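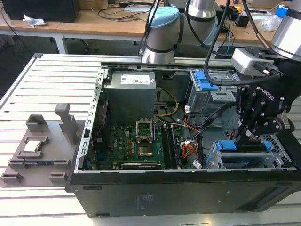

Teaching by hand vs remote: PC strip-down tasks

shahram_p
Posts: 100

Right, I've spent most of March on this and I'm having far too much fun, so I want to compare notes. The job is taking parts out of an old Dell tower and putting them in a printed tray. Processor, memory, drives, cables. Two arms, Robotiq two-finger gripper with a wrist camera.

My question is how you lot show the arm what to do. I've tried grabbing it and moving it by hand, and I've tried driving it from a controller. I like them both for different bits! Moving it by hand feels lovely for the big sweeps over the case, but once the fingers are down by the drive bay I'm fighting the weight of the arm and my demos go all wobbly.

ardalan_m
Posts: 300

Remote every time for me. With my hands on the arm I end up leaning on it without meaning to, and then all that leaning is in the recording. Also your own arms get into the camera view, and the policy never sees those again at run time.

carkum_babak

Disagree, sorry! By hand you can feel when a latch starts to give. I did 8 demos of a blue drive clip that way one evening and every single one was smoother than what I'd managed with a stick. Driving remotely with no force feedback I just crush things. RIP one SATA plug.

ardalan_m

That's a fair point about feel, but turn your speed scaling down before you blame the stick. I run mine very slow inside the case and normal speed outside it. What have you got yours set to?

carkum_babak

Er. Normal everywhere. I'll go and try it.

shahram_p

This is the view I'm working with down by the power connector. The tip is right in among the cables and you can see how much of the picture is just gripper.
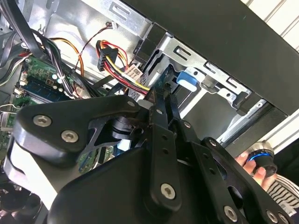

Wrist camera, gripper in by the drive cage. Blue tab on the drive cage is the drive release.

houshang_n

Ooh, nice. Is that a controller in the hand at the bottom right, with the blue ring? And do you keep the hand in or crop it out? I'd be tempted to crop. We had a jig at Plallano where the model got very interested in a sleeve.

shahram_p

It's staying in for now, I want to see how bad it is first. Cropping that side would lose part of the gripper as well, and I'd like to keep both sides of it.

chinlung_lo

I'd keep the full picture too. You can always mask later, but you can't get the pixels back.

On the original question, I mix them. I place the arm by hand to get near the part, save that pose, then do the fine work remotely starting from there. Each demo is then short and I can bin a bad one without redoing the whole job. It made a huge difference for cables - they never lie the same way twice, so I need lots of short tries.

ardalan_m

Doesn't that give you a jump where the 2 parts join, though? I tried something like it and the arm paused at the saved pose every time, as if it was waiting for a bus.

chinlung_lo

It did at first. I now start recording a little before the saved pose, so the demos overlap, and the pause has nearly gone. Vary the start a bit as well.

shahram_p

Overlapping them, brilliant, hadn't thought of that. I'll do the memory modules that way tonight and leave the cables till I'm braver. Will post the joint plots if they're any good!

carkum_babak

Slow speed update: plug survived. Still prefer doing latches by hand :)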